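Grotetti Post Support
Ticket 2188: Edit suite 4, playback drops and relinking failures on the Stornader campaign
Status: Closed
Priority: High
Opened: 11/26/18
Category: Editorial / shared storage

Reported problem

Suite 4 drops frames when playing the Stornader 60-second spot from shared storage. Playback is fine for the first few seconds, then the picture stutters and the audio carries on. After a restart of the editing software, 49 clips in the selects bin come up offline. The same project opens without trouble in suite 2. The editor has a client session with the agency in the afternoon and needs a working timeline before then.

Initial checks

Confirmed the fault on site. Opened the project from the Burden volume and played the timeline at full resolution. Frames dropped on every pass. Switched playback to half resolution with no change. Copied one camera roll to the local drive and played it from there with no drops, so the graphics side was left alone for the time being.

Swapped the network cable at the wall for the one from suite 2. No change. Moved the suite to a different port on the switch. No change.

Session was moved to suite 2 so the editor could keep working. Catering and client parking were not affected.
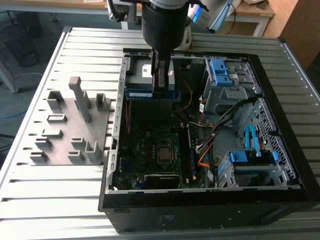
Storage and network

Checked the Burden volume from the server side. Free space is fine and no disks are reporting errors. Read speed from suite 2 is normal. Read speed from suite 4 is well under what the project needs.

The network settings on suite 4 had gone back to default packet size. The other suites are all set to jumbo frames. The operating system update on the weekend is the likely culprit, as it also reset the display colour profile. Changed the packet size to match the server and restarted.

Read speed is now the same as suite 2. Played the 60-second spot through three times with no dropped frames. Put the colour profile back to the one used for client viewing.

Offline clips

The 49 offline clips were a separate matter. All of them come from the second shoot day, and all of them had been linked by drive letter. After the update, suite 4 mounted the Burden volume under a different letter. Suite 2 still has the old letter, so it never showed the fault.

Steps taken:
1. Unmounted the volume and mapped it again with the correct letter.
2. Set the mapping to reconnect at login.
3. Opened the project and relinked the selects bin by file name and timecode.
4. Checked the relinked clips against the camera report.

Relink found 47 of the 49. The remaining two had been renamed on the server by an assistant who was tidying the folder for the Lindemann colour grade. Their names had the word "hero" added at the end. Restored the original names and both clips linked straight away. Asked that nobody rename camera originals while an edit is open. Notes can go in the comment column of the bin.
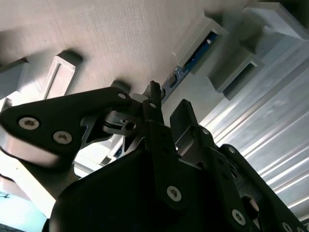
Gripper and link plate, close up.

Follow-up from editorial

The editor reports that the music track is slipping by two frames at the end of the 60-second version but not in the cutdowns. Checked the sequence settings. The long version was set to 24 fps and the cutdowns to 23.976, so this is unrelated to the storage fault. Duplicated the long version into a new sequence with the correct rate, and the editor is re-laying the music. The old sequence was kept in the archive bin with the date in its name.

Render cache was also cleared on suite 4. It held 2,188 files, most of them left over from finished jobs. First playback of older projects will be a bit slow until the cache rebuilds.

Outstanding

Automatic updates are now off on all edit suites until the end of December. Updates will be done by hand between jobs.
Packet size and drive mapping still to be added to the suite setup sheet.
Lindemann to be told that the two clips are back under their original names, as their conform list may have the changed ones.

Resolution

Network settings and drive mapping corrected, all clips online. Editor confirmed normal playback in suite 4 and moved back in the next morning. Reopen this ticket if the drops come back.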